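Pintura esmalte Rudus para metal, bote de 750 ml

Esmalte sintético de acabado brillante para hierro, acero y chapa galvanizada, en interior y exterior. Seco al tacto en 12 horas. Cubre en dos manos sobre imprimación Brarlow.

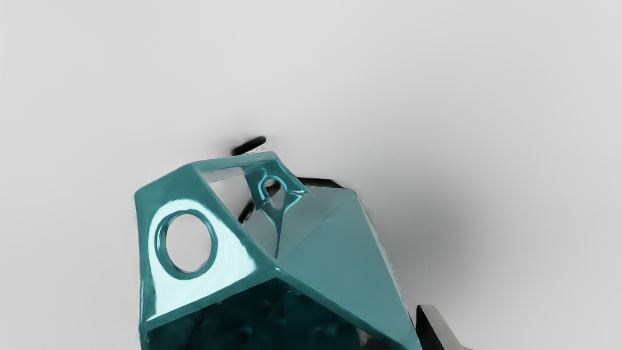
La carta Fairclough reúne 30 colores, todos disponibles en brillo y la mayoría también en satinado. Los tonos oscuros requieren una mano menos sobre fondos grises. El verde azulado cambia bastante según el plano que recibe la luz, y en un hueco ovalado con reborde grueso el canto se ve más oscuro que la cara. Conviene probar el color antes en una zona pequeña.

Aplicar con brocha, rodillo de espuma o pistola, entre 10 y 30 °C. Lijar suavemente entre manos y retirar el polvo.

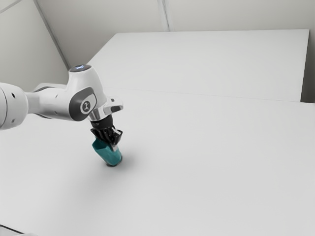 Para pistola, diluir al 12 % con disolvente Rudus. Limpiar las herramientas con el mismo producto.

Referencia: 1872. Envío desde el almacén de Bostham. Precios válidos hasta septiembre.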